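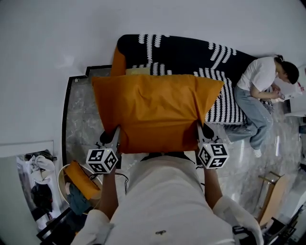
Text: M. Huanca

When I ask the head of purchasing at Nurkideck what she would buy first if she could start again, she answers before I have finished the question. "Cables," she says. "And then more cables."

Her company prepares training recordings for household robots. People pick up things at home with a gripper in each hand, and the recordings go to customers who build the robots. She came to the job from a furniture importer, and in the beginning she made the budget in the same way as she did there: one line for the devices, one line for transport, and a small line for everything else.

"The small line was the wrong one," she says. "The devices we had calculated quite well. We had 28 pairs in the first order and they were inside the price. But I had written 200 dollars for wear, for the whole season. This was gone in April, and the season had only started."

What wears out? She counts the cable first, then the finger pads, then the printed markers. The markers carry a black square pattern, and the software uses it to find the position of the gripper. When the print gets scratched, the tracking becomes worse little by little. "This is difficult for a budget. A broken motor you see at once. A tired marker you see one week later, when somebody checks the recordings." She now orders the markers already mounted on their cubes, from a workshop in Grornness, and pays more for it.

The choice of objects also has an effect on the cost. For large soft things such as cushions and folded blankets, both hands must work together, and the fingers must press from two sides. With such tasks a team gets fewer good recordings in an hour than with cups or boxes. Her first plan had one price per recording for all tasks. The new one has three.

I want to know if renting would be cheaper. She considered it. A supplier called Flaltow offered her a rental contract of 11 months, with repair included. "The contract was fair. But the devices had to stay at one address, and we work in apartments. Every week there is another sofa, another floor." In the end she bought, and she put 3000 dollars aside for repairs. She doesn't want to say how much of it is left.

There is also the question of space. In a private home two or three people may be sitting in the same room, and the equipment must fit between the furniture. For this reason she decided against a larger set with its own stand, although her technicians had asked for it. "They were a little angry with me. I told them, please carry it up four floors, and then we discuss again."

For the next order she has made a list on one page. Spare cables are at the top. Under them are finger pads in two sizes, a second charger for each team, and a bag with a hard bottom. She is still waiting for the price of the bags.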